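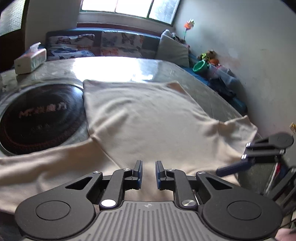
Peça bege estendida sobre o tampo cinzento da mesa.

Reabilitar um prédio de habitação social dos anos quarenta: como tratar as janelas e a fachada?

publicado por Ebere Isah em 19/5/22

Boa tarde a todos, e desde já obrigada a quem tiver paciência para ler isto até ao fim. Moro no bairro Virnside, num bloco de tijolo à vista construído pouco depois da guerra, e a entidade que gere as casas apresentou em fevereiro um plano de reabilitação. São 200 fogos ao todo, divididos em 5 blocos, e a empresa escolhida é a Stivon. Até aqui tudo bem, ninguém discute que as obras fazem falta (o meu quarto tem humidade no canto desde que me lembro).

O que me preocupa é o seguinte. O plano fala em trocar todas as janelas de ferro por alumínio branco e em pôr isolamento pelo exterior, com reboco por cima do tijolo. Quem conhece o bairro sabe que os tijolos fazem um desenho muito bonito por baixo dos beirais e à volta das portas, e que as janelas têm aquelas divisões fininhas que já quase não se veem. Os edifícios não estão classificados, pelo menos que eu saiba, mas aparecem num inventário antigo da câmara.

Gostava de saber três coisas: se o facto de estar no inventário nos dá alguma proteção, se é possível isolar as casas sem tapar o tijolo, e se os moradores, sendo arrendatários, têm direito a ser ouvidos. Tenho o plano em papel e posso copiar partes se for preciso. Um abraço a todos!

Plerkholm

Olá Ebere, que bom ver alguém a preocupar-se com estas coisas a tempo. Trabalhei muitos anos em projetos de reabilitação e vou tentar responder por partes, desculpa se me alongo.

Estar num inventário não é o mesmo que estar classificado. Muitas vezes o inventário serve de base ao plano municipal, e aí pode haver regras para as fachadas, mas também há inventários que são só um levantamento e não obrigam a nada. Vai à divisão de urbanismo da câmara, pede a planta de condicionantes da vossa zona e pergunta se os blocos constam de alguma carta de património. Pede a resposta por escrito, mesmo que a pessoa ao balcão seja muito simpática e te diga tudo de viva voz.

Quanto ao isolamento, sim, pode fazer-se pelo interior. Perdem-se alguns centímetros em cada divisão e é preciso estudar muito bem as pontes térmicas e a condensação, sobretudo onde as lajes encostam à parede de fora. Num prédio que já tem humidade eu não avançava sem um diagnóstico a sério. Pode ser uma caleira entupida, juntas abertas ou simples falta de ventilação, e cada caso pede um remédio diferente. Às vezes chega-se a uma solução mista: isolamento pelo exterior nas traseiras, se forem lisas, mais cobertura e caves, e o tijolo da frente limpo e com as juntas refeitas em argamassa de cal. O cimento forte é de evitar, já vi muito tijolo antigo a desfazer-se por causa disso.

Nas janelas, pede que façam uma de amostra, montada no sítio, antes de encomendarem o resto. Existem perfis de aço estreitos com vidro duplo que respeitam bem o desenho original. São mais caros, não te vou enganar, mas a caixilharia de ferro em bom estado também se recupera, e com uma segunda janela por dentro o conforto melhora bastante.

Chukwu

No meu bairro foi tudo rebocado e ficou ótimo, muito mais quente. O tijolo é bonito mas não paga a conta da luz. Eu deixava fazer a obra.

Virgínia do 3.º bloco

Olá vizinha! Também moro cá e acrescento só o que sei da parte dos moradores. Na última obra, a das coberturas, juntámos 100 assinaturas e pedimos uma sessão de esclarecimento à entidade gestora. Marcaram-na e até trouxeram os desenhos em grande. Não sei dizer se eram obrigados, isso depende do contrato e do regulamento, e para essa parte o melhor é falar com a junta, que tem apoio jurídico gratuito. Se quiseres, bato às portas deste lado e tu tratas do teu. E leva fotografias antigas, a minha mãe tem várias com as janelas todas de origem e empresto-as com muito gosto.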